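Teaching the arms to tidy up

11 June 2019

I've been going to Hadi Hakim's workshop after work since the start of autumn, and a few people have asked what I do there. Mostly I move a pair of robot arms by remote control so that a program can learn from the recordings. It is slower than it sounds.

The task at the moment is clearing a desk. Small things get put out on the table and the arms have to pick them up and move them to where they belong. Each go is called a demonstration. We have 520 saved so far and Hadi wants 918, a number he got from a spreadsheet and won't explain.

How the driving works

You hold a controller in each hand and the arms follow. Squeeze the trigger and the gripper closes. The software is called Fastideck and it lags a bit, so you learn to move at half the speed you want to. Herman Mandagi did the first 60 runs and his are still the smoothest. Mine have a lot of stopping and starting in them, and Hadi says the program picks up the stopping as well.

We tried doing it by hand first, holding the arms themselves and pushing them through the motion. That was fine for one arm. With two I kept bumping my own elbows, and my hands got into the camera view and spoiled the recording.

Soft things are easier than hard things. A green block that looks like foam gives a little when the jaws close, so you can be off by a few millimetres and still get hold of it. The Rubik's cube needs the gripper square to its sides, and it's sitting at an angle more often than not. Markers are fine standing up in the pen holder and a pain lying flat. I like to have one arm holding something while the other waits open, then work out the next move before I touch anything.
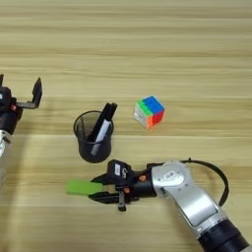

What I got wrong

I threw out 91 of my own recordings last month. In nearly 60 of them I'd started moving before the recording light came on, so the beginning was missing. The rest I just didn't like. Sawsan Khoury went through them with me and reckoned we could have kept a few, but I'd already deleted them.

The other mistake was always using the same arm first. I'm right-handed and didn't notice until she pointed it out. Now I swap every ten runs and write it in the notebook.

We're aiming to finish the desk set in July. After that Hadi wants to try folding tea towels - I've told him I'm not much good at that with my own hands.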